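We finally sat down and did the equipment budget for the garden products line. Posting the thinking here for any small shop going through the same thing.

Background: we pack plant supports and stakes at Birevmont. The sticks are natural wood, so no two are the same. Some taper to a point, some have a bit of side branch left on. People handle them fine. Machines get picky.

We got 2 quotes for a small arm with a two-finger gripper. One from Trindis, one from Fastamside. Hardware prices were close enough that price didn't decide it.

What did matter was everything next to the hardware price. Mounting, cabling, spare fingers, training days, and the floor work. The first draft of our budget had one line that said "robot." The current one has 29 lines.

Spare fingers are the line I'd tell everyone to add first. A full set with the mounting plates came in at $2899 from one vendor. We had zero in the budget for that.

Kendra Ouellet runs our packing floor and she asked the question I should have asked: how long are we down if a finger breaks in January? Lead time on the set is 32 days. So now we're buying a spare set up front.

Next big decision was whether to pay for simulation before buying. Silviu Stoica on our side pushed for it. I was against it, mostly because it looked like one more invoice.

He was right. We did the sim work in Qian before signing anything, with the view set just behind the gripper. Thin stick, wide open fingers, some larger stuff nearby to see how much room the arm has. 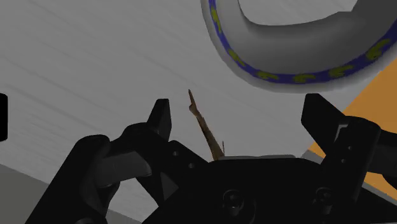
Sim view, fingers still open on either side of the stick. Blue-banded ring at upper right.

Things I look at in a view like this: how wide the fingers sit compared to the part, and what the right finger is close to. With a part this thin, most of that opening is space you have to close. That goes into your cycle time, and cycle time goes into your payback number.

The limit of sim is grip. I wouldn't set a payback date on it. We kept a separate line for a trial with our own sticks, on the vendor's bench, before the final payment — both vendors agreed to that once we asked.

Also ask who owns the sim files when the contract ends. One quote didn't say. We had it added in writing.

Where we are now: purchase request is in, spare fingers included, trial line included. Contingency is over what I wanted to ask for, but Kendra would not sign it any lower.

Will post the full list of budget lines once I clean up the sheet. If you've bought a gripper for odd-shaped natural parts, tell me what you left out the first time.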